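Wrapping up for the September swap

Hello again, everyone, and what a lovely month it has been down at Annan Hall! Our gift wrap and packing swap is back for another year, and Kobina Ayaaba has been busy sorting through the cupboard under the stage (we had quite forgotten how deep it goes). Last year we passed on 316 bits and pieces, from ribbon ends to padded envelopes, and it would be wonderful to beat that with all the birthdays and weddings coming up in Larnville this autumn.
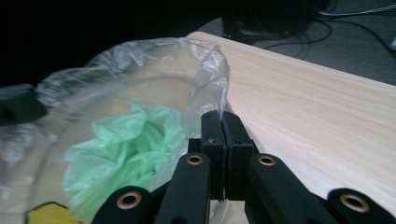
Light green and crumpled, in its clear bag by the table.

If you have wrapping you can't bring yourself to throw out, do please bring it along, creases and all. Selorm Aidoo will be on hand from 9 in the morning with the kettle on, and she has promised to show anyone who asks how to press old paper flat with a cool iron and a tea towel, which she learned from her aunt and swears by. Glitter paper is best left at home, I'm afraid, as the floor still hasn't recovered from last time.

Entry is 70p, children free, and everything we take goes towards new curtains for the small room. There will be cake too, and if anybody has a spare cake stand we could borrow for the morning, please leave word at the hall office.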